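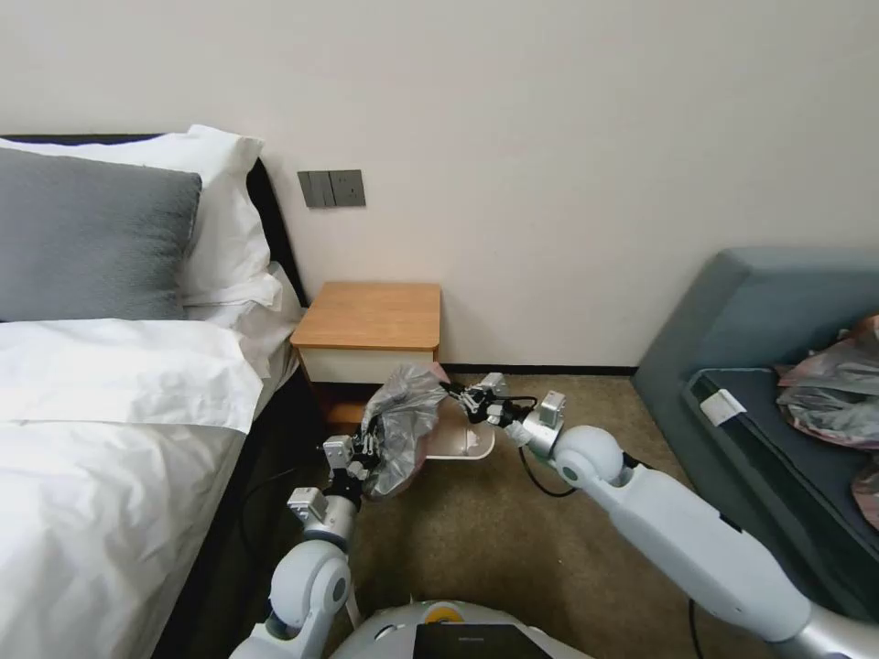

Opinion > Home Life > Columns

July
By Colin Dobson

I have been told, more than once this summer, that I should be folding my plastic bags. Flatten it, fold it in 3, roll it, tuck the handle. The booklet from Turneck gives this 6 steps. I have tried it and I am not persuaded.

The trouble with a thin plastic bag is that it doesn't want to be flat. You press the air out of one end and it moves to the other. Meanwhile the rest of them sit in a heap on whatever seat was closest, and the heap is what you were trying to get rid of.

Braulio Manríquez, who wrote the booklet, claims a folded bag is a bag you'll use again. Maybe. I reuse mine crumpled. They line the bathroom bin just as well with creases in them.

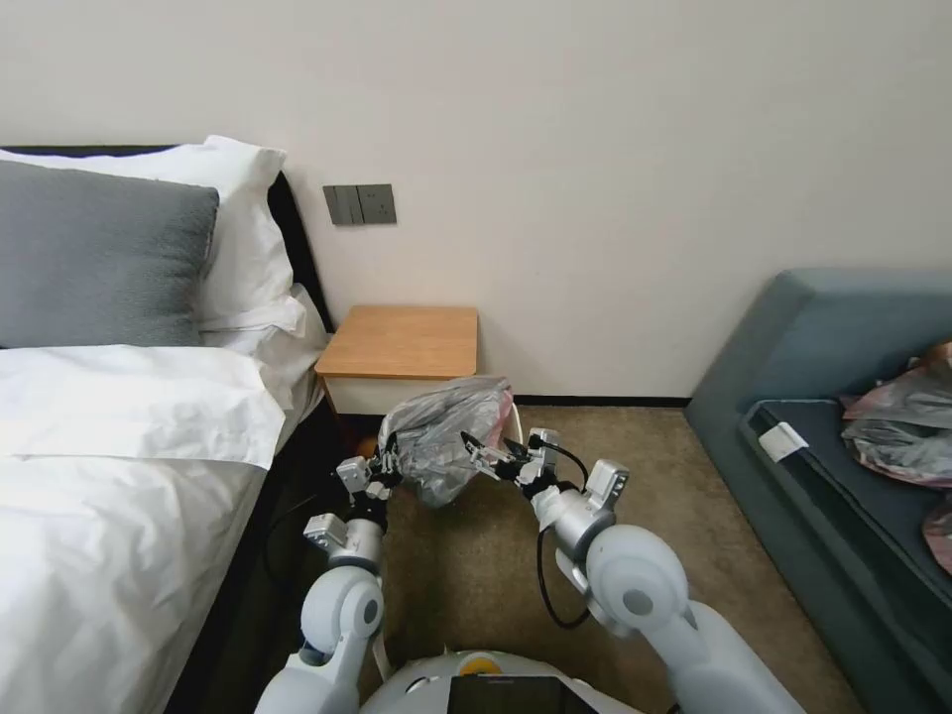 Vol. 3, No. 6

What bothers me more is where this advice sends people. The bedroom, of all places! You make the bed, you stand the pillows up against the headboard, and then you spend the next part of your evening wrestling with shopping bags beside the nightstand. A drawer by the bed is for glasses and a book. I would not give it up to 200 little plastic triangles.

Stuff them all in one bigger bag and hang it on a hook by the back door. My mother did that for years. If the bag gets full, stop bringing them home. I'd like to see the booklet that says so, but I doubt Turneck would print it.

Contact the editor | © Poltell | Back to top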